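Rikitik Kopfkamera-Set: Küchenaufgaben aufzeichnen

Das Set von Rikitik nimmt Handarbeiten aus der Ich-Perspektive auf. Die Aufnahmen dienen als Vorlage für zweiarmige Roboter. Getestet wurde mit Firmware 7 und der Software Murkton. Als Aufgabe eignet sich die Reinigung von kleinem Edelstahlgeschirr am Spülbecken.

1. Kamera ausrichten

Stirnband festziehen und die Kamera so weit nach unten neigen, dass beide Unterarme und das Becken im Vorschaubild liegen. Belichtung fest einstellen, Automatik aus. Blanker Stahl führt sonst zu Helligkeitssprüngen.

2. Spülvorgang aufnehmen

Gefäß mit der einen Hand am Griff fassen, mit der anderen am oberen Teil. Über dem kleineren Becken arbeiten. Das Tuch liegt griffbereit neben der Abtropffläche.
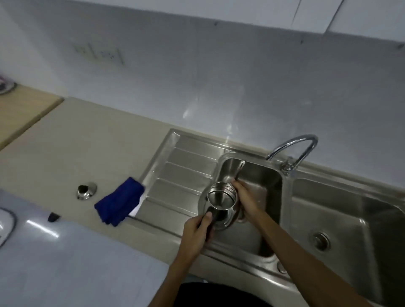 3. Abwischen aufnehmen

Neue Sequenz starten. Das Kännchen auf der Arbeitsplatte schräg auf die Seite legen, mit einer Hand halten, mit der anderen wischen. Ein kräftig gefärbtes Tuch lässt sich in Murkton deutlich besser segmentieren als ein graues. 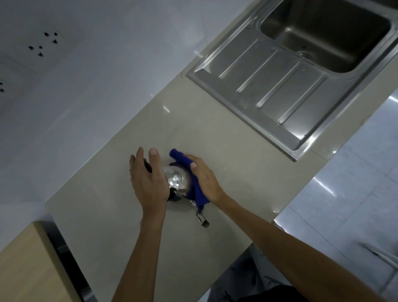
Sequenz beenden, 10 Sekunden warten, dann erst das Stirnband abnehmen. Beim Export das Profil »Bimanual« wählen. Ein Durchgang belegte im Test 643 MB. Die Handverfolgung verlor spiegelnde Flächen gelegentlich; solche Abschnitte markiert die Software gelb, sie müssen von Hand geprüft werden.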